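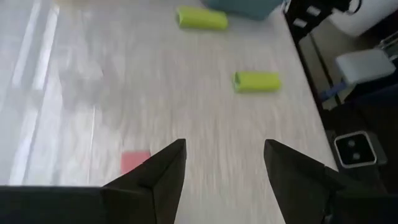

Wie lange muss Sauerteig gehen, wenn die Küche nur 20 Grad hat?
Rechne mit einer Nacht und dem halben Vormittag, und schau auf den Teig statt auf die Uhr.

Brotforum > Sauerteig > Anfängerfragen
Lesezeit: 3 Minuten

zofia_z
Hallo zusammen! Ich backe seit April mit Roggensauer und bin völlig angefixt. Mein Starter heißt Stoven (fragt nicht) und blubbert wie verrückt. Nur wird die Krume bei mir immer so dicht. 80 % Hydration, Weizen mit 20 % Roggen, Stockgare vier Stunden. Im Buch steht das so!

Rhodri M.
Vier Stunden sind bei kühler Küche viel zu wenig. Das Buch geht bestimmt von 26 Grad aus. Lass den Teig mal über Nacht stehen, du wirst staunen, was da für Blasen kommen!

krustenfan
Würde ich bei Roggenanteil nicht machen. Über Nacht bei Raumtemperatur wird dir das sauer und läuft breit. Lieber wärmer stellen, Backofen nur mit Lampe an, dann passen fünf bis sechs Stunden.

Rhodri M.
@krustenfan Kommt auf die Menge Starter an. Mit 200 g auf ein Kilo Mehl geb ich dir recht. Ich nehme 60 g, da läuft nichts breit, und das Aroma ist der Hammer.

zofia_z
Oh, ich nehme tatsächlich 200 g! Und wann dehnt und faltet ihr? Ich mache das bisher einmal ganz am Anfang.

Oratile
Dreimal in den ersten zwei Stunden, dann Finger weg. Hände vorher nass machen, kein Mehl auf die Platte. Bei mir war das DER Unterschied, plötzlich stand der Laib richtig hoch und hatte Ohren wie beim Bäcker :-)

krustenfan
Falten ja, aber 80 % Wasser sind für den Anfang trotzdem ambitioniert. Geh auf 70 runter, bis du ein Gefühl für den Teig hast.

Oratile
Ach komm, lass sie doch! Weicher Teig macht am meisten Spaß.

zofia_z
Zwischenstand: 60 g Starter, über Nacht, dreimal gefaltet. Fast 20 Minuten länger gebacken als sonst, weil ich die Kruste dunkel wollte. Leute, es hat LÖCHER! Etwas breit ist es schon geworden, da hatte krustenfan nicht unrecht. Nächstes Mal nehme ich weniger Wasser, und der Rest kommt in den Kühlschrank.

Kommentare

Milagros L.: Danke für die 60 Gramm, mein Brot schmeckt endlich nach was!

Reynaldo: Geht das auch mit Dinkel? Meiner reißt beim Falten immer.

mehlwurm7: Bei Dinkel sanfter falten und früher aufhören. Ein Kochstück hilft auch.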